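I finally got my hands on the Wemby, and all it took was a two-hour train ride to Clurkville and a very long line for coffee. Nuketov opened its workshop to visitors ahead of the December launch, and I signed up the minute I saw the email (I've been wearing their old watch for years, scratches and all).

They're in a brick building from 1888 with stairs that creak like crazy. Our group had 15 people in it, and we each got a few minutes with the watch on our wrist. It's so light! The crown clicks nicely, the screen is bright even next to a window, and the steel band pulled a few of my arm hairs. The leather one by Leemans is much comfier, but it costs extra on top of the $599, and that stings a bit.

Henk Michiels from the strap bench showed us how they punch the holes, and then let me ruin a scrap piece.

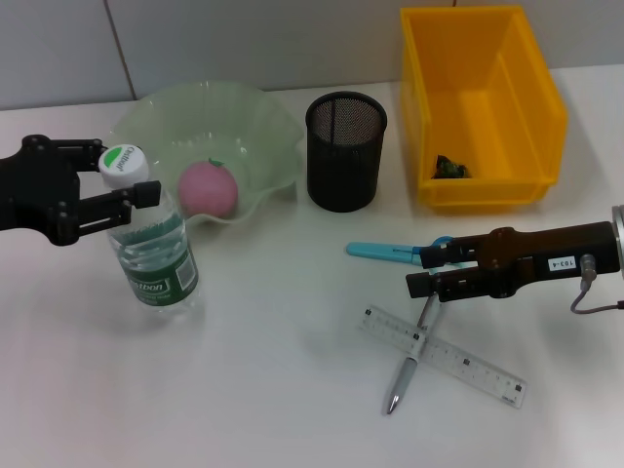
By Venla Suominen
19 March 2025

I asked about battery life and got "40 hours, if you leave the maps alone." I never leave the maps alone, so we'll see. Preorders open next week and I'm going for the small one in gray.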